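3.2 How people talk about sourness when they cook

I should say up front that I came to this part of the study sideways. The plan, when Dzifa Amissah and I wrote the interview guide, was to ask home cooks about recipes handed down in the family and leave taste words alone. Then in the first week of interviews one cook spent most of an hour on the difference between a "sharp" soup and a "sour" soup, and I went home and rewrote half the guide. So what follows is partly planned and partly me chasing something I found fun.

We ended up with 49 cooks and 374 separate comments that had to do with sourness in some way. A comment, for us, is any stretch of talk between two questions, so some are three words long and one runs to most of a page (it's about pickled mustard greens, and I've read it more times than I can defend). Chia-jung Huang and I coded them all by hand. We split the pile, coded our halves, swapped, and then sat down on a Friday and argued until the lights in the building went off on a timer. The codes we kept are the ones that survived that afternoon.

Let me start with the words themselves. In English, our cooks had plenty of them: sour, tart, sharp, tangy, bright, acid, puckery, "with a bite." The sensory books I leaned on in grad school would have us treat most of these as stronger or weaker versions of one thing. Our cooks didn't use them that way at all. "Tart" went with fruit and almost nothing else. "Tangy" went with dairy and with sauces from a bottle. "Sharp" was for vinegar and for cheese, and if a cook called a fruit sharp, it was usually a complaint. "Bright" is the odd one, and I'll come back to it.

What surprised me more was how often a word for sourness was really a word about timing. Benedicta Frimpong, who ran the interviews in the second site, noticed this before I did. She had written "when???" in the margin of her notes so many times that I thought it was a code. Cooks would say a stew was "flat" and needed something sour "at the end," or that sourness put in early "goes to sleep." One cook told her that vinegar added at the start belongs to the pot and vinegar added at the table belongs to the person eating. I love that, and I've tried hard not to build a whole theory on one sentence.

Still, the pattern is there. Of the 374 comments, 175 mention a moment in the cooking along with the taste. Cooks don't seem to picture sourness as a fixed amount that sits in a dish. They talk about it as something that arrives, fades, or gets covered over, and the skill they're proud of is knowing when to step in.

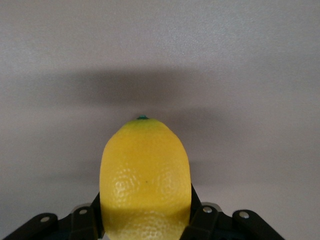
Now, back to "bright." When Dzifa and I first read through the transcripts we assumed this one came from TV cooking shows, and a few of the younger cooks said as much. But it also turned up with people who told us they don't watch that kind of thing. For them it was tied to smell more than to taste. A cook would rub some zest between two fingers, hold it up to the interviewer and say "bright," and only later talk about the juice, for which she had a different word altogether. I had the two lumped together in my first round of coding, and Chia-jung was right to make me pull them apart (she was very polite about it, which somehow made it worse).

Once we did pull them apart, the comments about citrus fell into two piles that hardly overlap. One pile is about juice, and it sounds a lot like the vinegar talk: how much, how late, does it curdle the milk. The other is about peel, and it sounds like talk about herbs. Cooks who were very careful about measuring juice would tell us to put in zest "until it smells right." Several of them got a little impatient when we asked how much that was. I think that impatience is data, and I wish we had coded for it from the start.

There was also a good deal of disagreement over whether you can judge sourness before you cut into anything. Some cooks go by skin: thin and smooth means juicy, thick and bumpy means you'll be squeezing forever. Others go by weight in the hand. Yaw Agbeko, who helped with the market visits in October, asked sellers the same question and got a third answer, which is that you go by the seller. We can't say who is right. We didn't test any fruit, and it would have been a different paper if we had. What I can say is that nearly all the cooks had some rule, and that they held to it even when they told us, sometimes in the same breath, that it had let them down.

A short word on bottled juice, which comes up a lot. I expected people to be sheepish about it, and a few were. Most weren't! They treated it as its own ingredient, with its own uses, in the way you might keep both fresh and dried chiles. One cook keeps a bottle for cleaning fish and fresh fruit for the sauce that goes over it, and was baffled that I'd think of one as a stand-in for the other. Comments like hers made us drop a code we had called "substitute," because it was carrying my own kitchen habits into the analysis.

Two limits are worth spelling out before the next section. First, our interviews were done in kitchens, usually with something on the stove, and people talk differently with a spoon in their hand. I'd guess we got more about timing than we would have in an office. Second, a fair share of the interviews were held in two languages at once, and the translations are ours. Rodrigo Arroyo checked a set of 100 comments against the recordings and caught several places where we had written "sour" for a word that covers both sour and fermented. We fixed the ones he found and then went back over the rest of the comments from those same interviews, but I wouldn't be shocked if a few are still hiding in there.

That mix-up with the fermented foods did lead somewhere useful, though. If one word can cover a three-day-old dough and a squeeze of juice, then the cook using it may be hearing a likeness that the English transcript hides. We went back to seven of the cooks to ask. Five said the two tastes were the same "family," one said they were nothing alike and that whoever taught me to cook should be ashamed, and one said it depended on who was coming to dinner. Section 3.3 takes up those follow-up talks.

Figure 2. Lemon, stem end up.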